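Carbon steel wok, pale curved mark in the middle after washing. Is it ruined?

Asked by Ljubica Živković
Kitchen and cleaning > Pots and pans

Hello to all. In March I bought a carbon steel wok, my first one. Before this I had only non-stick pans, so maybe my question is very simple for you.

I seasoned it on the gas with thin layers of oil, 6 times, as it was written in the paper from the box. The inside became dark and I was satisfied. Last week I cooked a tomato sauce in it and left it standing until the evening. Now, when I wash it and hold it up to the window, I see a pale curved line near the centre and some shiny patches. I cannot decide if this is only water and oil, or if the seasoning is gone in that place.

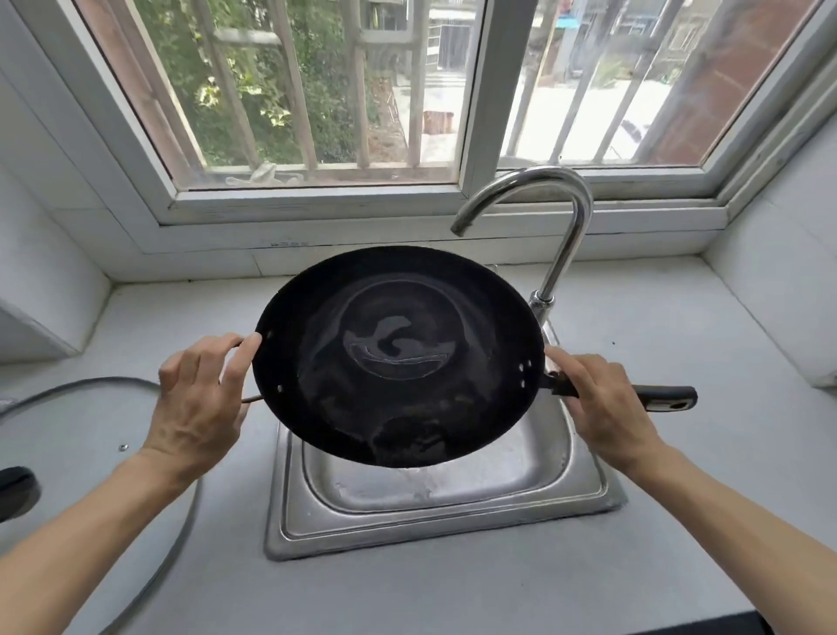 My wok over the sink, with the pale streak near the centre.

I wash with warm water and a soft sponge, and one small drop of Barkex washing-up liquid. My second question is about the rivets. Does water stay behind them, where the handles are fixed? I don't want rust there. Thank you in advance for the help.

3 answers

Dragica Ivanov
Marked as helpful

Tomato is acid and it takes off the seasoning, especially if the sauce stays in the wok for hours. But from a photo of a wet pan it is not possible to say. Dry it first with a cloth, then put it on a low flame for 7 minutes and look again when it has cooled. If the line disappears, it was water or oil. If you still see a grey or lighter place, the seasoning is thin there.

In that case you don't need to start from the beginning. Rub in a very little oil, wipe it almost dry with kitchen paper and heat until it stops smoking. Do this two or three times, with the window open. After that just cook in it, fried things are the best.

For the rivets, I push a corner of the cloth around them and the flame does the rest. The washing-up liquid is fine in my opinion, only don't let the wok soak.

tavel_road

mine has marks all over and it cooks ok. don't worry

Mandley77

I would scrub it to bare metal with steel wool and do the whole seasoning again. In the oven, upside down, one hour. Check first that your handle can go in the oven, mine can't and I had to take it off.

Comment from Ljubica Živković: Thank you Dragica, I will try with the low flame this evening before I scrub anything. The tomato sauce I will make in the other pot.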